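Storage notes: bins and racking in the Trarnside parts room

Plain text edition, Jul 30, 2026

The small-parts store at Trarnside moved off cardboard cartons in June. Parts are now held in open blue plastic bins on steel shelving, with a single aisle between the runs. This item records the settings, the labeling rules and the points still open, for the other Clilenley sites that plan to make the same change.

Shelf height was the first decision. The shelf levels were set so that a person of average height can see the floor of a bin on the working level without a step. Lower levels take the slow-moving stock. Heavier items, mainly castings and motor brackets, go on the lowest level regardless of how often they are picked.

Each bay is limited to 171 kg, spread evenly. The limit is printed on the bay card. It applies to the contents and the bins together, so a bay filled with fasteners reaches the limit well before it looks full. Darragh Brophy has a table of filled weights by part family and will send it on request.

Bins sit with the open side up and the rim clear of the rail. A bin that overhangs the front rail by more than 30 mm is to be pushed back. Where two bins touch, the rims should meet but not overlap, as an overlapped rim lifts when its neighbor is pulled out and the contents shift.

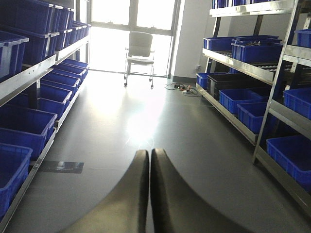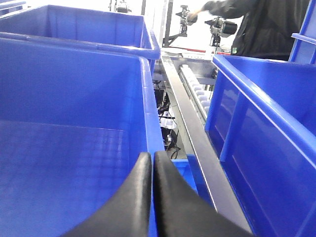
Labels were the second decision. Adhesive labels applied straight to the plastic came away at the corners within a few weeks in our trial, so the Castex card holder has been adopted instead. The card carries the part number, the bay code and the reorder quantity. Descriptions are left off. They were long, they were abbreviated differently by each shift, and pickers read the number anyway.

Bins with no allocated part stay on the shelf and keep their place in the sequence. Do not nest them, and do not close up the gap. The stock system assigns locations by position, and a bin that has moved one place to the left is recorded as a miscount at the next check. The full location list runs to 575 entries across the store, including the locked cage.

Cleaning is by dry cloth for the rails and a damp cloth for the bins. Solvent wipes haze the plastic and should be kept for the metal. Check the rims for cracks at the same time, particularly at the corners, where the bins are lifted. A cracked bin goes back to stores with its card still attached.

Two points remain open. The first is dividers. The supplier, Ó Dubhghaill, offers a lengthwise insert that would allow 2 part numbers in one bin, but the location code has no suffix for a half bin and the change would have to be made in the stock system first. The second is glare. With strong daylight on the glossy sides of the bins, a card can be hard to read from certain positions. Matte card sleeves are on order and will be tried on one bay before any wider purchase.

Sites that want the bay drawing or the card template should write to Darragh Brophy and state the shelf depth and the clear height between levels.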